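What the Pouring Station Changes for the Staff

By Dinesh Nishad

Golton runs the staff canteen at the Wulotham site, which serves 300 people on a full day. In March the drinks counter went to a two-arm station. Most of the debate since then has been about headcount. I think headcount is the wrong measure. The content of the remaining jobs has changed more than their number, and the pay grades have not followed.

A counter attendant used to do many small tasks without naming them: open a can, pick a cup, tilt, watch the level, stop. Each of these is now a line in a procedure. Cup spacing has a tolerance. So does can angle. Madhu Kaushik worked the counter for years and now maintains that procedure, which runs to 103 lines. She is still graded as an attendant.

Two cups, one can, right arm holding the can in the second view:

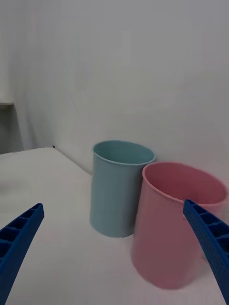
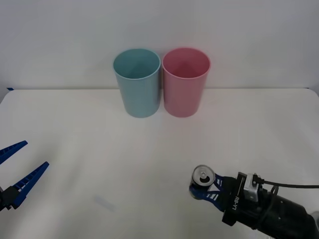

Where the Effort Goes Now

The lifting and reaching have gone down. Attention has gone up. An attendant at a busy counter can rest her mind between orders. A person supervising a machine has to stay ready for a fault that may not come during the shift, and this is tiring in a way that the old job was not. Golton's rota still assumes the old pattern of breaks.

There is also the matter of judgment. When a pour is stopped early, someone decides whether to restart it, finish it by hand or discard it. The station log records the stop. It does not record the decision or who made it. If management reviews only the log, the skilled part of the work is missing from the review.

I would ask for 2 changes. First, supervision of the station should be a grade of its own, with training hours paid. Second, manual interventions should be logged under the name of the person who made them, and that record should count toward promotion. Neither requires new equipment. The form for the second already exists at the Bellamy site and could be copied over before the next rota is issued.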